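Search this site... Go

Posted 29/05/2022 by Ngozi Lawal

Equipment planner wanted, part time, Pillo project (Edlow)

We need somebody to own the shopping list. The Pillo project teaches robot arms to set and clear tables, and to do that people run the tasks by hand first with a gripper in each hand. We're adding stations this summer and right now the budget is one spreadsheet with three tabs that don't agree. Start as soon as you can, contract through the end of August, likely longer if the next round of money comes in.

What the stations are for: mostly tableware. Plates, forks, knives, trays. Cheap stuff but it's half the purchase orders.
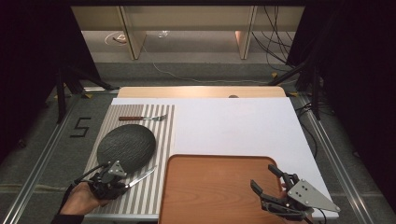
Table setting with two hand-held grippers, knife in the left one.

The job, more or less:

- Price out 8 new stations. Table, rails, stands, grippers, cables, props, spares. Last quote from Jiang was $2,286 per station without the grippers, we think that can come down.
- Get a second quote on everything over $115. Leandro will ask for it so just do it.
- Gripper fingers and other wear parts: work out how many spares we should keep and when to reorder. Nobody has tracked this so far, you'd be starting from old reciepts.
- Compare buying vs leasing the arms. Corunix has sent us a lease offer, it's long, needs reading line by line.
- Storage. We have nearly 1,784 small parts on the books and no shelf plan.
- Short budget note every two weeks, one page, plain words.

You don't need a robotics degree. Purchasing for a lab, a shop floor, a restaurant kitchen, a school, all fine. You do need to be ok with spreadsheets and with calling suppliers who don't call back. Handy with a hex key is a plus. We'd want you to spend your first couple days running the task yourself, so you know what you're buying for.
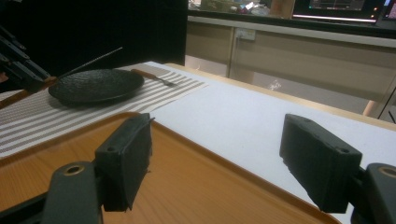 Gripper fingers over the tray, plate and cutlery on the striped mat.

Hours: 20 a week, mornings preferred but we can talk. On site in Edlow at least two days, rest from home. Pay depends on experience, tell us what you need in your first email and we'll say yes or no quick.

To apply: resume plus one short example of something you bought or planned on a tight budget, what it cost, what you would do diffrent. Half a page is plenty. No cover letter please. Send to Leandro Esteban, subject line "Pillo planner". Questions about the work itself go to Ngozi. Reading them as they come in, will close the post once filled.

Recent posts
Table setters needed for paid sessions, Edlow
Call for quotes: aluminum rail and tripod stands
Pillo parts list, spring update
Part-time bench technician (filled)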